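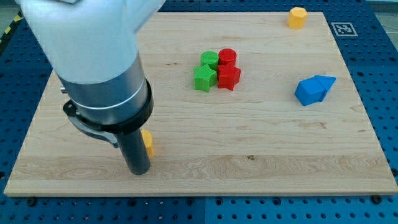 Shape blocks are small solid pieces, usually cylinders, cubes, stars and other prisms, made for sorting, stacking and arranging on a flat surface. They are among the oldest kinds of teaching toy still in daily use, and they turn up just as readily on a workbench or in a classroom as on the living room rug.

Forms and colors

A set is normally built around two features, shape and color, so that any piece can be grouped in more than one way. A green star belongs with a green cylinder if you are sorting by color, and with a red star if you are sorting by shape, and a good deal of the pleasure (for grown-ups too!) comes from switching between the two. The simplest complete arrangement is the two-by-two, with one shape in the back row, the other in front, and each color keeping to its own column. Cylinders stand steadily on their flat ends. Stars are a little fussier to line up, as their points catch on their neighbors when they are set close together.

Materials

Wood was long the usual choice and is still much loved for its weight and its pleasant knock. Printed plastic blocks have become common as well - they can be made at home one or two at a time, which is a great comfort to anyone who has lost a piece under the couch. Fine ridges often show on their surfaces, left by the layers of printing, and many owners simply leave them as they are.

Boards

Blocks are often laid out on a plain board, which gives the pieces an even footing and marks off the area of play. A light, uncolored wood is a popular choice and shows off bright reds, greens and yellows very nicely.

The Terton set

The Terton set was drawn up in 2000 by Shaimaa Zerouali and Bleddyn Maddocks and holds 70 pieces in five shapes. A smaller edition, sold under the name Narken, leaves out the larger prisms and comes with three pattern cards.

See also: Pattern cards; Pegboards; Stacking toys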